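Dremgate 1, Fusten 1. A point away from home in front of 226 people. I'll take it.

Fusten had most of the ball before the break and scored from a corner. We didn't clear it twice. 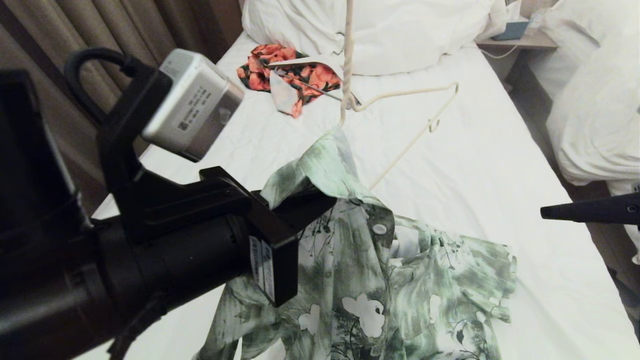
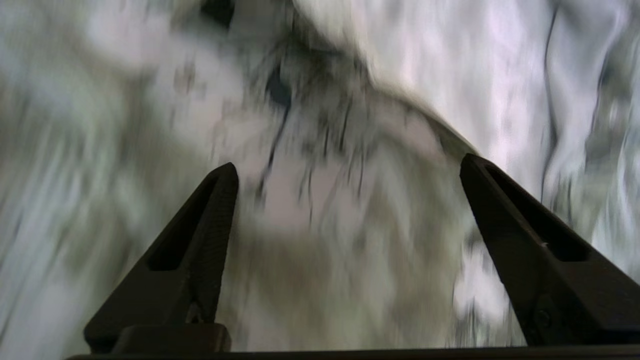
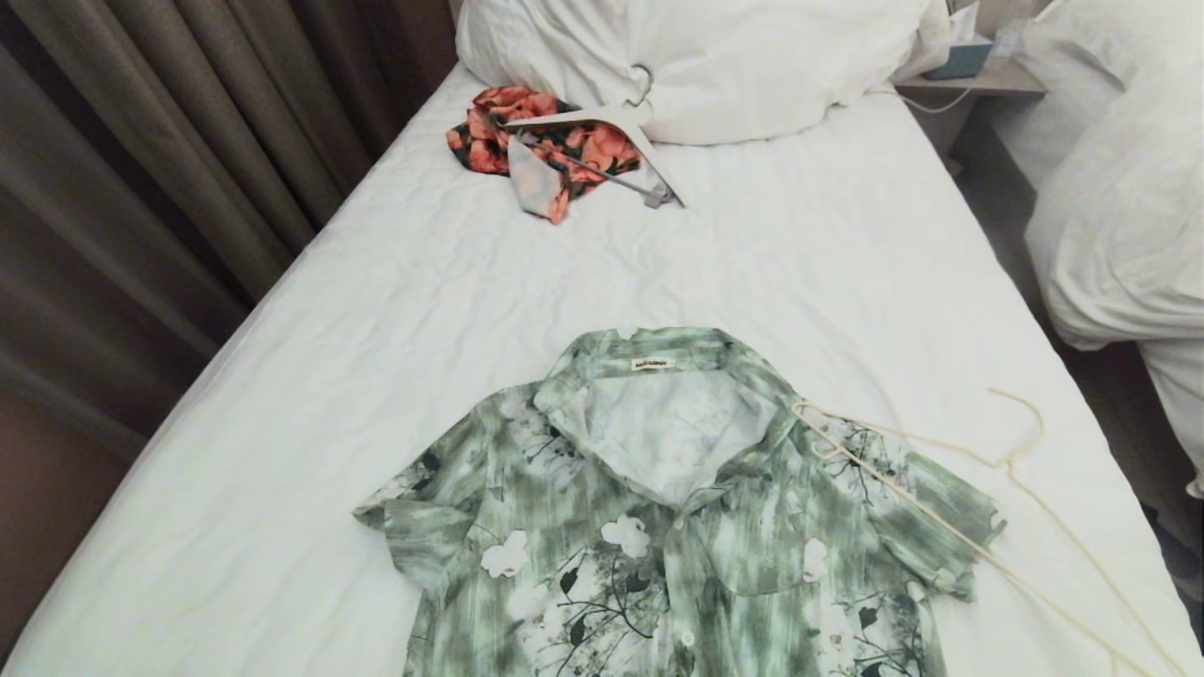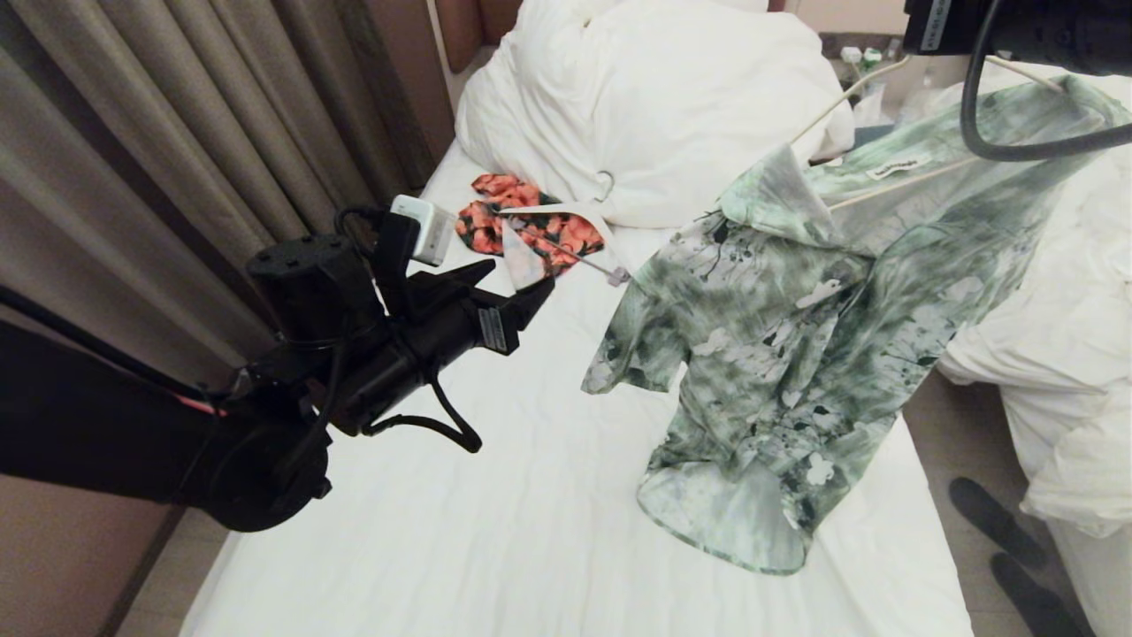
Pintér leveled on 50 minutes. Low shot, left foot, in off the post. Best thing he did all night, and he did plenty.

The back line still worries me. That's 3 games in a row we've given up a goal on a set piece.

Ikeditz at home next. They sit one place above us and they don't travel well. Win that and we're level with them on points.

Bus for the April away game is filling up, so get your name down.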